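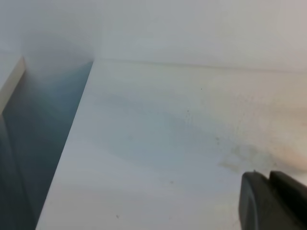
I have come around to the idea that a white table is the most truthful piece of furniture you can own. My old one was dark walnut and it kept my secrets for 17 years. You could spill an entire cup of tea on it and find out a month later, with your elbow.

My friend Niilo Jääskeläinen thinks I'm nuts. He says white furniture is for people who eat standing over the sink, and he wants me to buy a tablecloth. I don't want a tablecloth! A tablecloth is just a bigger thing to wash. I'd much rather see the smudges and the gray streaks and go after them (or not, depending on the evening).

And you don't need a cupboard full of sprays to do it, either. Give me a small checkered cloth, pink and white if possible, and let me leave it bunched up on the table where I can grab it. Folded cloths in drawers don't get used - at least not in my house. 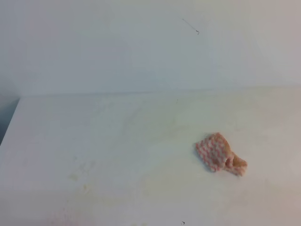

What about the stains?

Some of them stay, and I've made my peace with that. A table with a few marks on it has had people sitting at it. I scrub on the days I feel like scrubbing, and the rest of the time I put my plate down and eat.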